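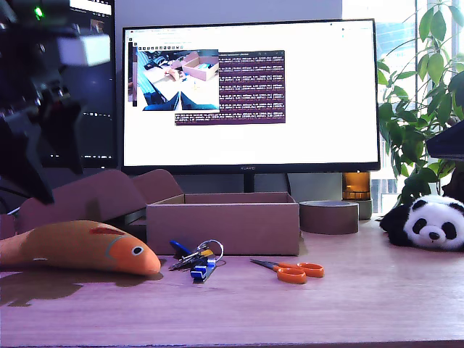 July, just after lunch

Back on the sourdough starters for the Romton bakery trial, and I'm rather pleased with how the rye one is behaving - it smells properly of apples now, with none of that nail varnish sharpness Araceli was grumbling over last month (she was right, I'd been letting it go far too long between feeds).

Two jars on the go, both fed at breakfast. The Jultov flour drinks a good deal more than the Tratero, so I've written the water on the lids this time:

- Jultov: 1000 g flour, 900 g water
- Tratero: same flour, hold back a good splash and see how it feels

Elli, if you're the one mixing tomorrow, please trust your hands over my numbers. The Tratero dough went from lovely to soup in the time it took me to answer the telephone, and I ended up baking it in a tin and calling it a sandwich loaf. Very nice toasted, mind you!

Crust on the last bake was paler than I'd like. I think I took the lid off too late, though the oven has been sulking as well and I never did get round to checking it with the other thermometer. Must find that thermometer.

Mrs Ngcobo rang to ask whether we could try caraway. I said yes before thinking, so we need caraway. Araceli thinks there's a bag behind the oats.

Next feed at six.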